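Suduvcombe Writers' Centre
Newsletter and Social Media Accounts: Annual Inspection Checklist with Comments

Date of inspection: 6 January 2024
Completed by: Arif Chin, Digital Publishing Officer
Accounts covered: Emetgate (weekly digest), Faltside (members' bulletin)

1. Account access
Two-step sign-in enabled on both accounts: Yes
Former contributors removed: No
Comment: Four people who have left the Centre retain editing rights to Emetgate. Access is to be withdrawn by the end of January.

2. Subscriber records
Consent recorded for every address: In part
Unsubscribe link tested: Yes
Comment: The Faltside list holds about 3,000 addresses. Consent could not be located for 26 of them. These addresses must not receive further mailings until consent is confirmed in writing.

3. Automated content
Source list reviewed: Yes
Blocked terms up to date: No
Comment: The list of blocked terms has not been revised recently. The editor is to update it and check each issue before release.
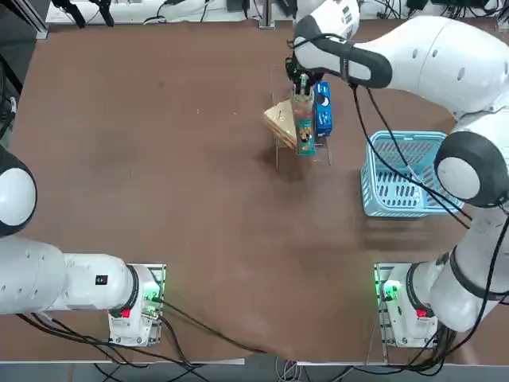
4. Copyright and attribution
Authors credited by name: Yes
Excerpts within the agreed length: Yes
Comment: Satisfactory. One credit in the Bozkurt interview was misspelled and has been corrected in the archived copy.

5. Scheduled posts
Queue checked for duplicates: Yes
Comment: 2 duplicate posts deleted. Members are reminded that posts promoting their own titles require the editor's approval.

Overall result: Conditional pass. Items 1, 2 and 3 to be reinspected.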